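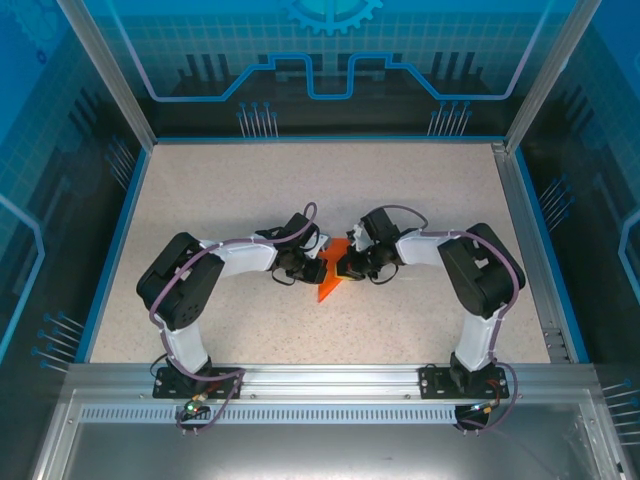

The orange lightning bolt, with a gripper on either side.

About Nernley

Nernley is a community theatre school for kids, teens and grown-ups who like making things up and then putting them in front of an audience. We teach acting, voice, playwriting, costume and stagecraft, and we put on two full productions a year, one in February and one in the colder months when everybody needs a reason to leave the house.

How we got going

The school started in a church hall with a piano that only played in tune below middle C. Boonsong Rojanasak had been running a Saturday drama club there for the children of a few families on his street, and word got out. By the end of the first term the little ones were rehearsing on the stage, the older ones were in the kitchen, and the parents were out in the car park running lines through the windows of their cars. It was a bit of a circus, and we loved it!

The first show was Voltesska, a play the students wrote themselves about a town that wakes up one morning to find all its thunder has been stolen. It has been rewritten four times now (the thief has been a mayor, a magpie, a pair of twins and, in one very strange year, the town itself) and we still bring it back for every new generation of students. If you have come to one of our shows, there's a good chance you have heard a hall full of people stamping their feet to bring the thunder home.

We now have 308 students across all ages, and our own building on Nosberg Lane with a proper theatre that seats 65. That's small, and we like it that way. A nervous nine-year-old can be heard in the back row without shouting, and the back row can see every face.

What we teach

Our youngest group starts at age 6. They play games, mostly — walking like giants, passing an invisible cat around the circle, telling a story one word at a time. Parents sometimes ask when the real acting begins, and the answer is that it began in the first five minutes.

From about ten, students choose a main class and can add a second one if they're keen. Plenty of them are. Playwriting is the favourite at the moment, which has surprised all of us, and we've had to put on an extra session after school to fit everyone in. The scripts get read aloud on the last evening of term by whichever students are handed them at the door. You hear some wonderful lines that way, and some wonderful mistakes.

Teens can join the stagecraft crew, who look after lighting, sound, props and the set. They learn to read a cue sheet, hang a lamp safely, paint a flat so it looks like stone from ten metres away, and stay quiet in the dark. Crew members get their names in the program in the same size print as the cast. That was a rule from the very first show and it won't be changing.

Grown-up classes run in the evenings. Some people come to us having done a bit of theatre at school and missed it ever since. Others have never set foot on a stage and would like to be able to give a speech at a wedding without their knees going. Both are very welcome, and they tend to end up in the same pub afterwards.

The Kováčik Room

Upstairs, over the foyer, is the Kováčik Room, our costume store and library. It holds every costume we've kept since the church hall days, along with a wall of plays you can borrow for as long as you need. It smells of mothballs and old paper, and students seem to do their best homework up there. Local schools are welcome to borrow costumes too. Just bring them back clean, and please tell us if a zip has gone.

Auditions and parts

Every student who wants a part in a production gets one. We do hold auditions, but they're there to help us work out who should play what, and we run them in groups with plenty of laughing. Small parts get as much rehearsal as they need. One of our best-remembered performances was a boy playing a lamp post who had a single line and got a round of applause for it every night.

Fees and help with fees

Fees are paid by the term and cover classes, scripts and costumes. If the cost would be a problem for your family, have a quiet word with Boonsong or send a note to the office. We keep places in every class for students on reduced fees, and the teachers aren't told who has them.

Come and see us

You can sit in on any class before you sign up, and younger students are welcome to bring a parent or a friend along for the first one. The office is open on weekday afternoons during term, and the front door sticks a little, so give it a good shove.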